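Ticket: Wireless clients in Room 2 lose connection, wired clients unaffected
Site: Farquharson building, ground floor
Equipment: Evasel access switch, Gundura ceiling access points
Opened: 8/30/25
Priority: Normal
Status: Resolved, monitoring

Problem as reported

Laptops and phones in Room 2 stay associated with the access point but stop passing traffic. The Wi-Fi icon shows full signal. Web pages time out, then everything comes back without any action by the user. Desk phones and the wired printer in the same room keep working. The other rooms on the floor have no complaints.

The room has been in use on its present layout since March. The first complaint came in after the firmware update on the access points, so the update was named as the cause in the original report. See below; it was part of the cause only.

Environment

The access point in Room 2 is ceiling mounted and powered over Ethernet from port 20 on the Evasel. The run goes through the ceiling void to a patch panel in the corridor closet, then by short patch lead to the switch. The Barkell router handles DHCP and DNS for all wireless VLANs. No wireless mesh is in use. Test laptop used from the work table and from the doorway.
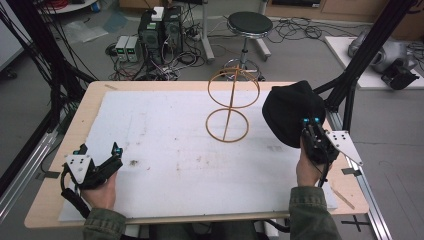 Room 2, work table, with figure-eight wire object and black knit beanie.

Step 1. Signal and channel

Ran a survey from the table, the doorway and the far wall. Signal strength was good at all positions. Channel use on 5 GHz was low. On 2.4 GHz there was the usual overlap from the floor above, but the affected laptops were all on 5 GHz when they failed. Locked one laptop to a single channel and left a ping running to the gateway. The fault showed up before lunch. Signal did not change during the outage. Radio side ruled out.

Step 2. DHCP and DNS

Checked the lease table on the Barkell. No conflicts, pool not exhausted. Leases were renewed normally outside the outages. During an outage the client could not reach the gateway by IP address, so DNS was ruled out at the same time. Cleared the ARP cache on the router anyway. No change.

Step 3. Access point log

Pulled the log from the Gundura controller. The access point had not rebooted. Its wired uplink had gone down and come back up repeatedly, which explains full signal with no traffic: the radio stays on while the uplink renegotiates. The controller had suppressed the alerts under the default setting that hides link events shorter than one polling interval. Changed this setting to report all link events for the site.

The log held 327 uplink events for this access point after the firmware update. Before the update the same log shows a small number, none of them long enough for a user to notice.

Step 4. Switch port

Port 20 on the Evasel showed 693 CRC errors. Neighboring ports showed zero. Cleared the counters and waited. Errors began to climb again under load and stayed flat when the room was idle. Speed was negotiated at 1 Gbps, full duplex, on both ends. PoE draw was inside the budget and steady, no power denials logged.

Moved the uplink to a spare port on the same switch. Errors followed the cable. Moved it back to port 20. Switch port ruled out.

Step 5. Cable run

Swapped the patch lead in the closet. Errors continued. Tested the run from the patch panel to the ceiling jack. Wire map passed. Length passed. Return loss failed on one pair, with the fault placed close to the panel end.

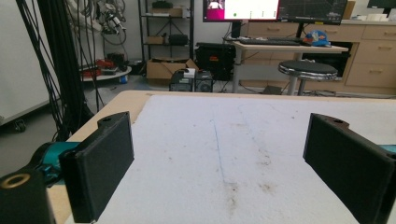

Opened the patch panel and found the cable jacket stripped back too far at the punch-down, with the brown pair untwisted well past the limit. A basic continuity tester will pass a termination like this, and the install record shows that only continuity was checked. Cut the cable back to sound jacket, punched it down again on a new keystone and dressed it with proper slack. Retest passed on all pairs.

Step 6. Why the firmware update made it worse

Release notes for the access point firmware list a change to Energy Efficient Ethernet. It was off by default in the old release and is on by default in the new one. On a clean link this makes no difference to users. On a marginal link, each wake from the low power state is another chance for the link to drop and retrain. This fits the log, where the events bunch up at times of light, bursty traffic.

Turned EEE off on port 20 for the test period. This can be turned back on at the next maintenance window if the counters stay clean.

Result

Ping left running overnight from the test laptop with no loss. File copy to the server ran at full speed. CRC count on port 20 remains at zero after the repair. No uplink events in the controller log.

Actions left open

Test the other runs that end on the same patch panel, starting with the two next to the repaired one. Same installer, same day, so the same fault is likely.

Leave short link event alerts on for Farquharson. Review the volume before applying the change to other sites.

Correct the port labels in the closet. The label for Room 2 was one position off from the actual jack, which added time to Step 4.

Ticket to stay in monitoring until the remaining runs have been tested. Reopen under the same reference if clients show full signal with no traffic.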